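# Taking apart an old desktop without losing anything

Old office desktops come apart easily, and most of the time is lost looking for a screw or trying to remember which plug went where. These tips are for the ordinary kind of computer with a metal case and a side panel. They work for cleaning one out, adding memory, or saving the good parts before the rest goes to recycling.

**Before you open it**

Shut the computer down, turn off the switch on the back if it has one, and pull the power cord. Hold the power button in for 9 seconds to drain what is left. Unplug everything else too, including the monitor cable.

Work on a hard table. Carpet makes static and swallows screws. Touch bare metal on the case before you reach in, and again every time you come back from another room.

Set out an egg carton or a muffin tin. Side panel screws go in the first cup, drive screws in the second, and so on in the order they came out. I used a single jar for years and always ended with one screw that fit nowhere.

**Clear the dust first**

Use a soft paintbrush, 1 inch wide and never used for paint. Start at the top of the case and work down. For the vents on the power supply, brush across the holes and let the dust fall outside the case. A vacuum hose can sit nearby to catch it but should not touch the board. If you use canned air, keep it upright and hold the fan blades still with a finger.

Do not open the power supply itself. It can hold a charge long after it is unplugged.

**Cables**

Take a phone picture of every plug before you pull it. Put a bit of masking tape on the cable and write where it goes. The Ranbridge paper labels I tried fell off within a week, and plain tape has held up better.

Pull on the plug and leave the wires alone. Many of the larger plugs have a small clip on one side that must be pressed in first. Leave the factory cable ties where they are unless a bundle is really in the way, since they keep the wires off the fans.

**Memory**

Memory sticks are the easiest thing to save and the easiest to put back wrong.
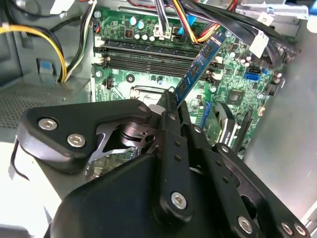
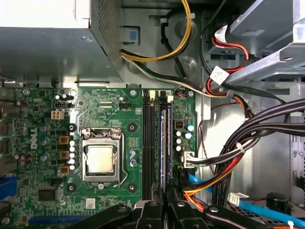
Push the latches at both ends of the slot outward and the stick will rise a little. Lift it by its edges and keep your fingers off the metal contacts. To put one back, match the notch in the stick to the bump in the slot, then press evenly on both ends until the latches close.

Store spare sticks in antistatic bags. I bought a pack of Anden bags for 70 cents at a yard sale and am still using them. A sandwich bag is not a substitute.

**The processor**

If the computer is going back into use, leave the processor in its socket. If you have had the heatsink off, wipe the old paste away with a coffee filter and rubbing alcohol and put on a fresh dot the size of a pea. Never run the machine with the heatsink off, even for a quick test.

**Putting it away**

Wipe the inside of the side panel before it goes back on. Write the date on a piece of tape and stick it inside the door. Mine says July 26, 2024.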